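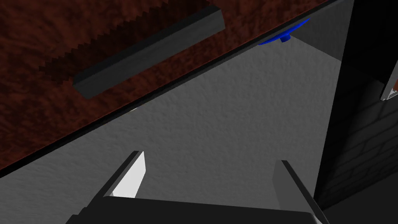 Forum > Simulation Methods > Policy Evaluation

satside_eval
Posted 2023-09-20
We request comment on our revised Mudley protocol. Each policy is run for 200 simulated episodes from the wrist view alone, under 3 lighting settings. Wall and surface textures are redrawn before every episode. Scores fell by 40 percent in the dim setting.

lasside_lab
The drop should not be attributed to lighting without further testing. Your wrist view is steeply tilted, and a policy trained on level views may fail for that reason. Please report the two factors separately.

satside_eval
We respectfully disagree. The tilt was identical in all three settings. A second view is attached for reference.
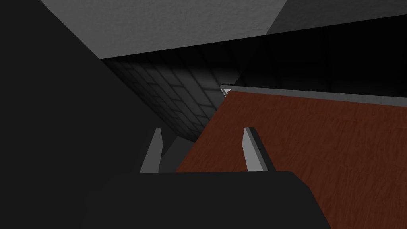
Wrist view, fingers open, brick-like wall texture.

laitinen_user
The tilt may be constant and still interact with the lighting. Under low light, a long diagonal edge could be the only cue left to the policy. I would support a level-view control with 64 episodes per setting.

satside_eval
Accepted. The control will be added to the November release. We maintain the original scores as published.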